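Two-armed sorting robot on show at Brotby open day

Visitors to the Rathjen workshop in Brotby were given a close look at a two-armed sorting robot in November, when the firm opened its doors for an afternoon of short demonstrations.

The open day drew 98 people, among them pupils, parents and staff from other firms on the estate. They were taken through in small groups, and each group had 30 minutes in the demonstration room before moving on to the assembly floor.

The arms work over a white table with three plastic bins on it, one blue, one red and one white. Jars with light blue lids and upright black rolls are among the goods used for the sorting work, which Rathjen is developing under the name Wenda.

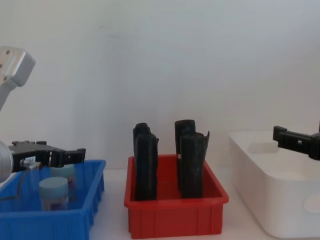
Rathjen has been based in Brotby for eleven years and employs 36 people. Most of its business is in conveyor parts and packing equipment for small food and household goods firms. Wenda is its first project to use robot arms, and work on it began last winter.

The firm said it wanted a system that could be set up on an ordinary table and moved to another job without much fuss. Many of its customers pack small orders by hand, often with a mix of goods in the same delivery – jars one minute, rolls of material the next. Machines built for one shape of item are of little use to them.

Staff told visitors that picking things up was only part of the job. The arms also have to keep clear of each other and of the sides of the bins, and a gripper has to close firmly enough to hold a jar without knocking over the one beside it.
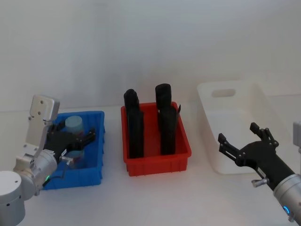 The grippers drew the most questions, particularly from the younger visitors. One group wanted to know how fast the arms could go. Staff said speed had been left for later and that the present work was on careful handling.

Gritine, a packaging supplier with a depot on the other side of Brotby, has agreed to try the system at one of its packing benches in the spring. The trial will last 40 working days. Its own staff will work alongside the robot and keep a daily log of dropped items, stoppages and any goods put in the wrong bin.

Rathjen said it would decide on the next stage after going through those logs with Gritine. No price has been set – the firm said it was too early to give one.

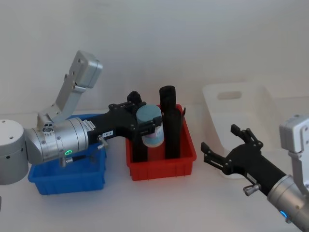

Will the robot replace the people who pack orders at Gritine?

Gritine said no packing jobs would be cut during the trial, and that staff would remain at the bench throughout. It has made no decision on what happens afterwards.

Rathjen plans another open afternoon once the trial is over. Schools and local firms can ask for a place through the workshop's front office, and groups will again be kept small because of the size of the demonstration room. Parking is at the rear of the building, with step-free entry from the same side.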